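Sorting a vegetable order before it goes into storage

I have been keeping notes on how long vegetables last in my kitchen since moving to Stisdale in July. The kitchen gets afternoon sun and the cupboard under the stairs does not, so I treat them as two separate stores.

Potatoes go in the cupboard, in a paper bag with the top folded once. Light turns them green, and the green parts should not be eaten. I do not wash them first. Onions used to share the same shelf, and both spoiled faster that way – they are now on opposite sides of the door.

Sweet potatoes want it a little warmer than regular potatoes and do badly in the refrigerator, where the center goes hard. Mine sit in a single layer on a tray. My last bag weighed 2000 grams and I lost 80 grams of it to one soft end. 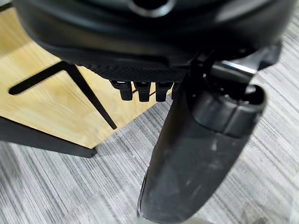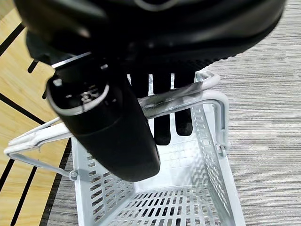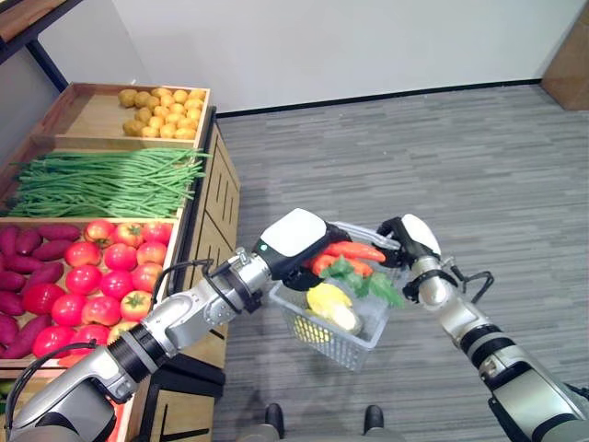 Last picture: potatoes, long beans, sweet potatoes and tomatoes on the wooden stand.

Tomatoes stay on the counter, stem side down, until they give slightly under the thumb. After that they can be chilled for a few days, but take them out 30 minutes before eating or they taste of very little.

Long beans are the weak point. They go limp quickly and the tips brown first. I wrap them in a dry cloth, put the cloth in a loosely closed bag, and cook them before anything else in the order. The Virkoson drawer liner I bought for this made no difference that I could measure, and I have gone back to the cloth.

I still buy most of this from Ferreira on the Kustdale road. Prices there go up and down with the season and I have not tried to track them.

Next on the list is carrots, with and without the tops. I have one batch of each in the refrigerator now, bagged the same way, and will post the weights when the first one goes soft.

Posted 1/9/23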